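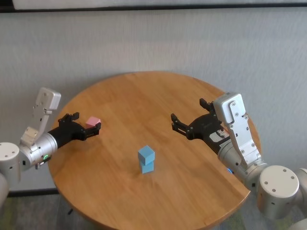
Money is the part of economics that students think they already understand, having handled it since they were small enough to swallow it. Most will say that it is whatever the government prints, and will want to move on to something harder. This chapter asks you to stay a little longer. Suppose that a village decided to settle all its debts in light blue cubes, like the two stacked on the round wooden table, the upper one sitting slightly askew on the lower. What would have to be true before a baker would hand over a loaf for one of them? She can't eat it. She doubtless has no use for it in the bakery. She would have to believe that the miller would take it from her tomorrow, and the miller would have to believe the same of somebody else, and so on round the village until the belief arrived back at the baker's door. Most of monetary theory is an attempt to say something respectable about that belief.

Chapter 4
What Money Is, and Who Says So

After working through this chapter you should be able to set out the usual functions of money, explain why prices can be quoted in one thing and paid in another, compare the commodity and the credit accounts of where money comes from, and read a newspaper article on inflation with a suitable degree of suspicion.

4.1 The textbook story

Every textbook has a barter story, and we see no reason to be left out. A shoemaker wants fish. The fisherman does not want shoes, but would like a haircut. The barber is well fed and well shod and wants his roof mended. Economists call the difficulty the double coincidence of wants, and have been telling this story, with minor changes of footwear, for a very long time. Money solves the problem by being something that all of them will accept, so that the shoemaker can sell to anyone with feet and buy from anyone with a boat.

The story is useful as logic. As history it is on thinner ice. Anthropologists who have gone looking for a society that ran its daily business on barter, grew tired of it and invented coins have had a disappointing time. What they tend to find is people who owe each other things and remember it, often for generations, and often with more accuracy than their creditors would like. Chantelle Potgieter, whose lectures form the backbone of this chapter, used to tell her first-year class that the fisherman simply gave the shoemaker the fish and spent the winter mentioning it.

We shall use both accounts. The first explains why a medium of exchange is convenient. The second explains why so much money, including nearly all of yours, consists of somebody's promise to pay.

4.2 Three jobs and an argument

Money is usually said to have three functions. It is a medium of exchange, a unit of account and a store of value. Students learn the list in an afternoon and forget the argument about it, which is a pity, as the argument is the better part.

The argument concerns whether one thing must do all three jobs. There is no law that says so. In a country with high inflation, people may quote the price of a flat in a foreign currency, pay for it in the local one, and keep their savings in neither. Nor does each job suit the same sort of object. A good store of value is something you are happy to sit on for years. A good medium of exchange is something you are happy to get rid of by lunchtime. It takes a peculiar object to inspire both feelings at once.

Consider the imaginary republic of Zondetti, which will be with us until Chapter 9. Its currency is the vorix, and its shops price everything in vorix. A bicycle costs 233. After a bad January, in which the central bank lends freely to the minister of finance, the same bicycle costs 1,000. The vorix is still the unit of account, as you can tell by reading the label. It is still the medium of exchange, and people are in fact exchanging it with remarkable speed. As a store of value it has gone the way of the minister. The order in which the functions fail is worth noticing, and we return to it in section 4.6.

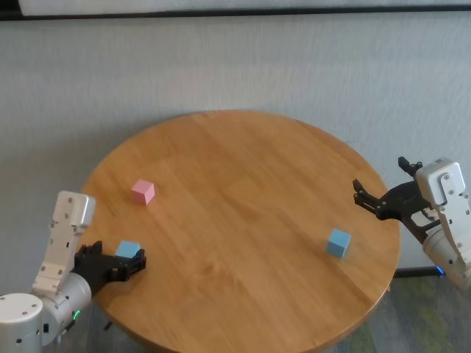 4.3 Why a unit of account is harder than it looks

A unit of account is a measuring stick, and we expect measuring sticks to keep still. A metre does not lose part of its length while you are carrying the wood home. The vorix might. Anyone who signs a contract to be paid later is therefore agreeing to be measured with an instrument whose size will be announced in due course.

There are ways round this. Wages may be tied to a price index, in which case everyone stops quarrelling about wages and starts quarrelling about the index. Contracts may be written in another country's currency, which hands the quarrel to foreigners. Or the payment may be brought forward: a Zondettian landlord who once waited 60 days for his rent now wants it within 2, in person, and counted in front of him.

Note that none of these methods makes the uncertainty vanish. Each moves it to a different person. A great deal of economic policy works in this way, and you will save time by asking early on who is going to end up holding it.

Box 4A: The Nadix experiment

Gönül Polat and Vaughn Rosenthal ran a classroom market in which students traded biscuits for tokens called nadix. The tokens were worth nothing outside the room. In the first session nobody had been told when trading would end, and prices were fairly steady. In the second, the closing time was written on the board. A rational trader will refuse a worthless token in the final round. Knowing that, she should refuse it in the round before as well, and so on back to the beginning, by which reasoning no biscuit should ever change hands.

The students traded cheerfully until shortly before the end, when the price of a biscuit rose beyond anyone's means and several traders were left with large fortunes in nadix. Asked why they had gone on accepting the tokens, most replied that they had expected to pass them to someone slower.

Before reading on, write a paragraph on what this suggests about the baker and her cubes. Keep it, as you will be asked to disagree with it at the end of section 4.5.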